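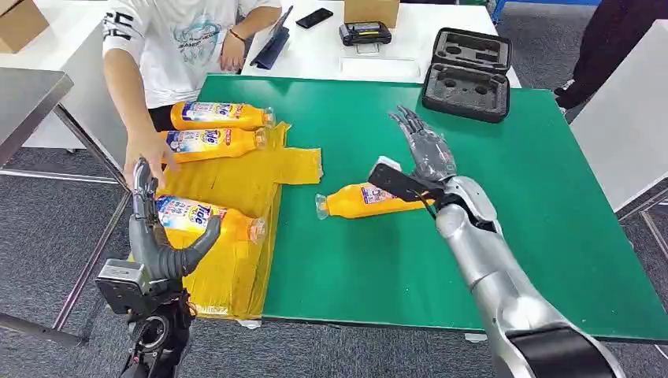 Does liquid detergent go bad in an unheated garage?

It keeps fine down to freezing. After that it can thicken or separate.

Tags: Laundry, Storage

ferri_67
Mine sat in the garage all winter and still poured -- a bit slow, but the clothes came out clean.

Gronia
Disagree. I had one turn to jelly and it left streaks on dark shirts. I keep it indoors now.

ferri_67
Did you let it warm up first? I give it a day inside.

Gronia
Two days. Still lumpy.

Recent topics
Washer smells musty in July
Powder or liquid for hard water
Dryer vent length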